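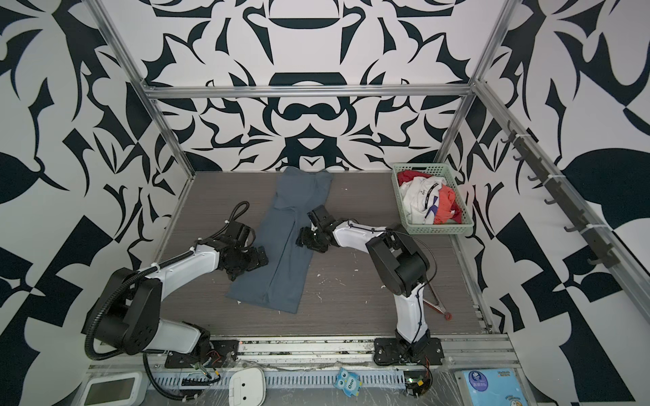
Several readers of the first part wrote in to ask whether two arms can share one table without knocking into each other, and one of them, from the Prirnwood workshop, reckoned the only safe answer was a second bench. A second bench works if you have the room. We don't, and for laundry you want both grippers able to reach the same garment anyway, so this part covers mounting, cabling and the first folding trials on a single worktop.

What you need before you start

A rigid frame made from aluminium extrusion, two arms with their own mounting plates, bolts and slot nuts to suit your rail, a good supply of cable ties, and a cable tray that fits under the front rail. Our plates came from Grilier and needed the holes opening up slightly. Check yours against the rail first.

Step 1. Mark out the front rail

Both arms go on the front rail. Measure between the centres of the two plates and write it down, as you will need the same figure later in the software. Ours is 484 mm. Closer than that and the elbows meet when both arms reach inwards. Further apart and neither gripper gets to the far side of a pair of trousers.

Step 2. Bolt down the plates

Fit all the slot nuts loosely, drop the plate on, and tighten the bolts a little at a time, going corner to corner. Push hard on the arm at full stretch. If the plate rocks, take it off and look for swarf under it. I had to do this twice.

Step 3. Run the cables

Leave a generous loop at the shoulder and another at the gripper. Move the arm by hand through its whole reach with the power off and watch the cable, not the arm. Where it pulls tight, cut the tie and give it more slack. Put ties on the straight parts of the arm only — a tie across a joint will snap or chew the cable.

Everything else goes in the tray below the rail. Label both ends of each lead before it goes in.

Step 4. Set the shared zone

In the Yordanov control program, open the limits page and enter your plate spacing. Then set the overlap, meaning the strip of table both arms may enter. Start with 155 mm and widen it once you trust the setup. Set the speed to its lowest value for now.

Step 5. First trials

Use trousers before shirts. Lay them lengthwise with the waistband away from you and the legs towards the front rail, one gripper either side. Keep the rest of the clothes in a basket at a back corner.

Press down lightly before closing the gripper. Too much pressure and the cloth bunches, too little and the fingers close on nothing. Change one setting at a time and log each run. We did 385 runs in October, and 89 of those were spent on grip height alone.

If an arm stops halfway

Check the gripper connector first, then the shoulder. On the Grirnwood boards a loose plug shows up as a position error — the message is misleading. Switch off, reseat the plug and start again from the rest position.

The next part deals with shirts and sleeves.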